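How Levers Work

A lever is a stiff bar that turns around a fixed point. The fixed point is called the fulcrum. The thing you want to move is called the load. The push or pull you give is called the effort.

A seesaw is a lever. The fulcrum is in the middle, and a child sits at each end. If both children weigh the same and sit the same distance from the middle, the seesaw balances. If one child is heavier, that child has to sit closer to the fulcrum.

The rule can be written as a short sum. Multiply the weight by its distance from the fulcrum. Do this for each side. When the two answers match, the lever balances. A child who weighs 80 pounds and sits 2 feet from the fulcrum gives 160. A child who weighs 40 pounds must sit 4 feet away to give 160 as well.

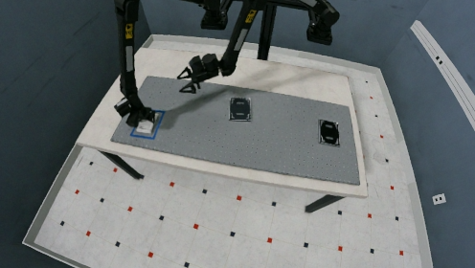
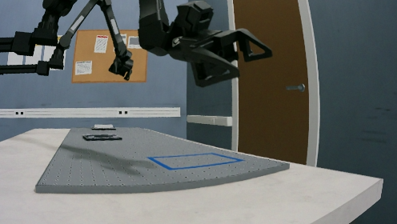
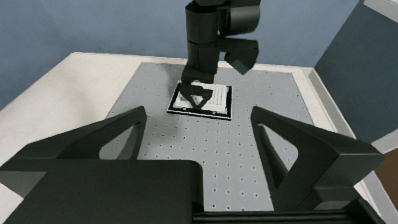
Text: Vibeke Gunnlaugsson
Checked by Bent Kvaran
24 June 2018

Levers are sorted into three classes. The class depends on which part is in the middle.

First class: the fulcrum is in the middle. Seesaws and crowbars belong here. A pair of scissors is two first-class levers joined at the fulcrum.

Second class: the load is in the middle. In a wheelbarrow, the wheel is the fulcrum, the load sits in the tub, and you lift at the handles. The effort is always smaller than the load, but your hands must move farther than the load does.

Third class: the effort is in the middle. Tweezers are two third-class levers joined at one end. Your forearm is another. The elbow is the fulcrum, the muscle pulls on the bone just below it, and the load is in your hand. A third-class lever needs more effort than the load weighs. In return, the far end moves a long way when the muscle shortens only a little.

Try it

You need a ruler, a round pencil and some coins of the same kind.

1. Lay the pencil on a table and place the ruler across it.
2. Slide the ruler until it balances.
3. Put two coins 4 inches from the pencil on one side.
4. Put one coin on the other side. Move it until the ruler balances again.
5. Measure from the pencil to the center of the single coin.

The distance should be close to 8 inches. If your ruler is 12 inches long, it is too short for this, so put the two coins at 2 inches and look for an answer near 4.

Words to know

Effort: the push or pull put into a lever.
Fulcrum: the point a lever turns around.
Load: the thing a lever moves or holds.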